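Tarkthorpe Worktable, Straight Edge

Item 1941-T
Sold by Brirus Furniture

The Tarkthorpe is a plain rectangular worktable for craft rooms, studios and small shops. It ships flat in one carton and goes together with the hex key supplied. Allow 35 minutes for assembly, and have a second person ready to help turn it over.

The standard finish is brown with a darker grain. A clear matte topcoat goes on before packing. It takes pencil marks and dried glue well enough, but solvents will cloud it. 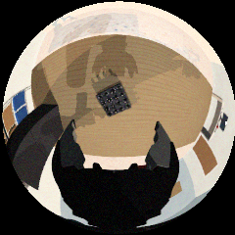 Brown wood top with fine darker grain lines.

Leg height adjusts from 28 to 39 inches in one-inch steps. Set all four legs to the same hole before loading the table. The feet have screw levelers for uneven floors, and felt pads for hard flooring are in the hardware bag.
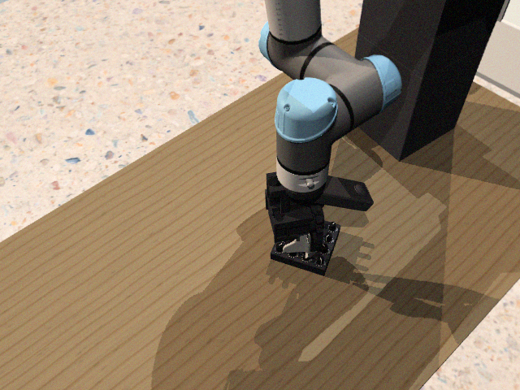 Wipe the top with a damp cloth and dry it right away. Do not use scouring pads or wax polish. Check the leg bolts after the first month and tighten if needed.

Options
Busden drawer unit, fits under either end
Lazaridis lower shelf, not for use with the drawer unit
Replacement feet, set of four

Delivery is to the curb. Orders placed before 12 noon leave the warehouse the next working day. No Saturday delivery. Returns accepted unassembled, in the original carton.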